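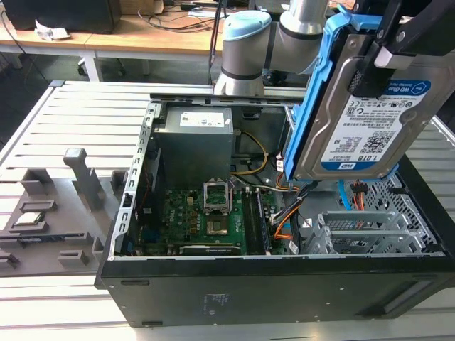
El WD Blue de 1 TB en su bandeja azul, encima de la jaula de discos.

Hola a todos:

Contesto a Boris por la lista y no en privado porque alguno más preguntó lo mismo en septiembre y luego el hilo se perdió entre lo de las impresoras.

Boris Spahić escribió:
> Buenas. Tengo en casa una torre Dell parecida a la tuya y
> quiero montarle un disco de 3,5 para guardar copias. Tres dudas:
> 1) ¿Hay que quitar la fuente para llegar a la jaula?
> 2) ¿La bandeja de plástico es imprescindible o vale con tornillos?
> 3) ¿Tú trabajas con la caja de pie o tumbada?
> En Wiltetti me piden 55 euros por un disco de 1000 GB
> reacondicionado y no sé si lanzarme.
> Un saludo, Boris

Voy por partes, aunque no en tu orden, que ya me conocéis.

La fuente ni la toques. En la mía queda arriba y la jaula está en el otro extremo, se llega sin desmontar nada grande. Lo que sí estorba son los cables: el mazo negro se mete siempre donde no debe, y el SATA azul tiene la manía de quedarse pillado debajo de la bandeja (me ha pasado dos veces, y las dos con la tapa ya puesta, qué rabia). Yo los aparto todos hacia la placa antes de presentar el disco y luego voy rescatando los que necesito.

Sobre la bandeja: con tornillos se puede, pero no te lo recomiendo. La azul de plástico entra por sus guías y el disco queda sujeto sin bailar. Si la tuya viene sin ella, mira en la caja de piezas del local de Grondholm antes de comprar, que yo dejé allí unas cuantas. Eso sí, preséntala sin apretar. Si notas que hace tope a mitad de camino, sácala y vuelve a empezar, casi siempre es un cable.

De pie o tumbada, depende de lo que vaya a hacer. Para meter el disco la tumbo, con el hueco mirando al techo. Para repasar los cables la prefiero levantada, porque se ve cómo cuelgan de verdad.

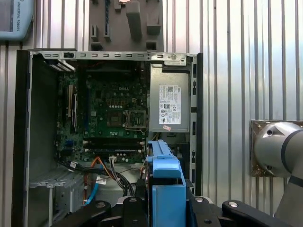 La torre levantada: placa Dell, zócalo sin procesador y el SATA azul cayendo abajo a la izquierda.

Ah, y antes de que me lo preguntéis: sí, el procesador sigue fuera. Estoy esperando la pasta térmica de Karagiannis, que lleva siete días «en reparto», y con el zócalo así no pienso arrimar ni un destornillador a esa zona. Si la tuya está completa, eso que te ahorras. En cuanto arranque le paso el test largo de Clerent al disco y os cuento. El último que probé dio 1668 sectores dudosos y acabó de pisapapeles, así que a este no le confío nada todavía.

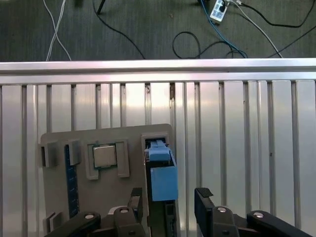 El orden de los cables de fuera es mi asignatura pendiente, lo reconozco. Dentro de la caja soy muy maniático, con mis bridas y mis curvas bonitas, y luego miras la moqueta y hay dos cables blancos cruzados en aspa, uno negro enrollado junto a la mesa y la regleta blanca en el suelo con sus enchufes puestos. Quiero subirla y sujetarla al borde de la mesa, que es de perfil de aluminio ranurado y algo se le podrá atornillar. ¿Alguien ha probado las abrazaderas en T? ¿Aguantan el peso de una regleta llena, o se van girando?

Y por lo del precio, Boris: a 55 euros yo pediría que te enseñen antes las horas de uso. Si no quieren, espérate.

Un abrazo, y perdón por el ladrillo.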